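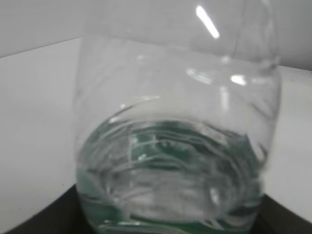

Household Savings and Consumer Help Team

Is a bench-top water filter worth it, or am I being had?

Posted by tallowgum

We moved to a place on town water in January and I can't stand the taste. Swimming pool with a hint of garden hose. So I've been buying bottled by the slab like a mug, and the recycling bin is full before the week is half over.

A bloke at the home show tried to sell me a Flemico bench-top unit for $479. His pitch was that it takes out "up to 9 harmful nasties", and when I asked him to name them he got to chlorine and then started talking about vitality. He also had a little jar that turned the tap water brown while the filtered stuff stayed clear. My mother-in-law was very impressed. I was less so, but I couldn't say what the trick was. 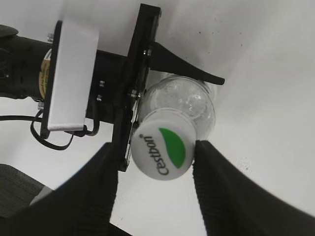 What I'd like to know is whether any of these things do more than the cheap jug from the supermarket, and whether the cartridges cost a fortune after the first year. The brochure doesn't give a cartridge price anywhere, which I took as a bad sign. Two adults, one kid, and we rent, so nothing that needs a hole in the bench.

wrenandspanner

Keep your money in your pocket for now.

The brown jar is an old one. They put a current through the water and the metal rods corrode, so the muck you see is coming off the rods. It only works if there are minerals in the water to carry the current. Tap water has them. Water from a reverse osmosis unit has had most of them taken out, so it stays clear. It tells you nothing about whether the tap water was bad for you. Any salesman who does it has lost my custom.

If taste is your only complaint then it's most likely chlorine, and plain activated carbon deals with that. A jug has carbon in it. So does the $479 unit, in a nicer colour. Before you buy even the jug, fill something with a lid, leave it in the fridge overnight and try it in the morning. Some suppliers use chloramine, which hangs around a lot longer, so if it tastes no better the next day that might be why.

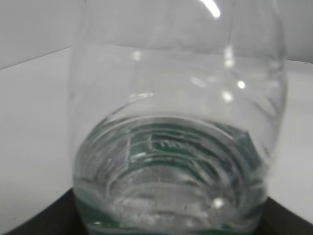 Your water supplier should publish its test results. Have a read, boring as they are, then ask the filter people for the certification that covers each thing they claim to remove. A real one names a standard and the substance. "Laboratory tested" means somebody owned a laboratory.

Also check whether the taste is there at the laundry tap. If it's only in the kitchen, suspect the flexible hose under the sink and get onto your agent.

Dazza_of_the_Flats

had a Trallis under sink one and it was great, water tasted beautiful, no complaints. cartridges were dear but. can't remember what I paid. you cant go wrong

mulgaline

I'd take the post above with some salt, seeing as you rent and an under-sink one needs plumbing in.

On running costs, nobody selling these wants to do the sum for you. I did it when a Clivero rep quoted me $1783 for a whole-house system. He wouldn't put the cartridge price in writing, and he wouldn't say how many litres each one was good for either, only "six to twelve months for the average family". Without both figures you can't compare anything. I said no and he rang me 2 more times.
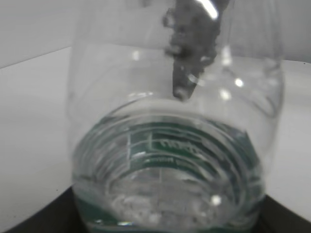 We ended up with a jug and it's fine. It's slow, it takes up half a fridge shelf, and the little change-me light on the lid is only a timer, so it goes off whether you've filtered a bathtub or been away on holidays. I go by taste. The instructions say not to, and if you were filtering for something like lead you'd want to follow them to the letter, but for chlorine I can't see the harm in it. Do wash the jug itself, mine grew a slimy ring underneath the cartridge.

If you want to know whether you can even pick the difference, have someone pour you tap, filtered and bottled in matching glasses, all cold. I was certain I could tell. I put the tap water second, ahead of the bottled.

tallowgum

Thanks. Tried the overnight thing and it's a fair bit better, not perfect. Will price up jugs at the weekend and ring the supplier about chloramine. The laundry tap tastes the same as the kitchen, so I suppose the hose is off the hook.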